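Stongate Open Day Recordings

Short recordings made with hand-held grippers during the open day at the Stongate workshop. Released as a small companion to the Plistdale manipulation set. The two can be loaded with the same reader.

Version 1.1, August 25, 2022
Maintainer: Anel Kruger
Visit coordination and consent forms: Huguette Girard

Contents

The release holds 42 sessions. Each session is one visitor or staff member using a hand-held gripper at a demonstration table, with the recorder left running between attempts. Idle stretches were kept. Users who want only contact segments should filter on the field grip_state, which is 1 while the fingers are closing or closed.

Sessions are stored one per folder:

session.json: start offset, operator role (staff or visitor), task label
video.mp4: view from the gripper
grip.csv: finger opening, sampled with the video
notes.txt: free text, often empty

Setting

All sessions were recorded indoors during normal visiting hours. People walk through, sit down, talk to each other and handle other equipment while a recording is in progress. No attempt was made to clear the background, and lighting was left as the room had it.
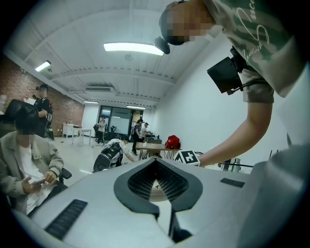 Operators were shown the gripper for a few minutes before their first attempt. Staff sessions come first in the numbering and are generally smoother. Visitor sessions include dropped objects, wrong starts and long pauses. These are labeled but not removed.

Calibration

Finger opening is estimated from fiducial markers. When a marker is hidden by a hand or sleeve, the last valid value is held and the column marker_ok is set to 0. Gaps longer than 300 ms should be treated as missing. Interpolating across them gives false closing speeds.

Privacy

Faces are pixelated in all released video. Audio was stripped before upload. Requests for removal go to Huguette Girard and are handled by session number.

Known issues

Sessions 17 and 18 share a start offset. Use the order of the folders.
The task label "sort" was used for two different tasks before the afternoon group. Check notes.txt.
The Pillay converter drops marker_ok on export. Fixed in the Fleserberg branch, not yet merged.

Loading

The Plistdale reader works without changes if max_gap is set to 300. The default of 400 lets through held values that should be discarded.

Changes from 1.0

Two sessions with incomplete consent forms were withdrawn. Timestamps in grip.csv are now relative to the first video image. Folder names are padded to three digits.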